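Nondgate Allotments and Gardens Society
Notes from the September meeting, 5 Sep 2026

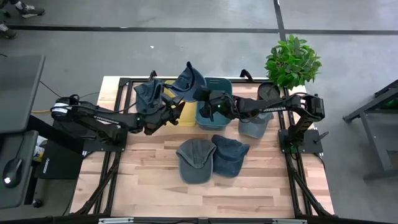
Right, I'm doing the minutes again as Tùng is still away, so please forgive the spelling and shout if I've got you down as saying something daft. We started late (my fault, I had the key) and Reynaldo Umali took the chair. Present were Reynaldo, Diệp Âu, Ertuğrul Akbulut, me, and a good crowd of plot holders. Apologies from Tùng Ninh.

Last minutes
Agreed, once Diệp had pointed out that I'd put the June plant sale takings down against the seed order. They've swapped places now. The sale made £547, our best yet!

Water
This took up most of the evening. The bottom trough has been filling at a trickle since June and the people on plots 38 to 43 are fed up with carrying cans from the top gate, quite rightly. Ertuğrul has had the cover off and thinks the pipe is pinched somewhere under the Clondard Lane path. He's happy to dig, but Reynaldo wants the council to tell us where their pipe stops and ours begins before anyone puts a spade in. I said I'd ring them. There was a bit of back and forth over whether hoses should be allowed in the meantime, and we settled on yes, for those plots only, mornings only, and please coil them up afterwards.

Waiting list
Plot 6 is free from the end of the month. Diệp will write to the next name on the list and offer them half or all of it. It's mostly couch grass at the far end, so I suspect they'll say half.

Compost delivery
We've used Aaltonen for years but the price has gone up again, and a couple of people had good things to say about Andemus. Diệp is getting a quote from both. Somebody asked if we could have it tipped nearer the sheds this time and not across the gateway. Noted with feeling.

Bonfires
No fires before dusk, same as ever. We've had one complaint from the houses. If it was you, you know!

Autumn supper
Soup, bread and whatever's left in the ground. Đức Tôn has offered to make his pumpkin curry, which got the only round of applause of the night. Bring your own bowl and spoon, and put your name on the sheet in the shed if you're coming.

Any other business
The good wheelbarrow has gone missing, the green one with the new tyre. Have a look behind your shed, please. Ertuğrul has spare leeks, help yourselves from the crate by the tap.

To do
Me: ring the council about the pipe
Diệp: letter for plot 6, compost quotes
Ertuğrul: put the trough cover back on
Reynaldo: reply to the bonfire complaint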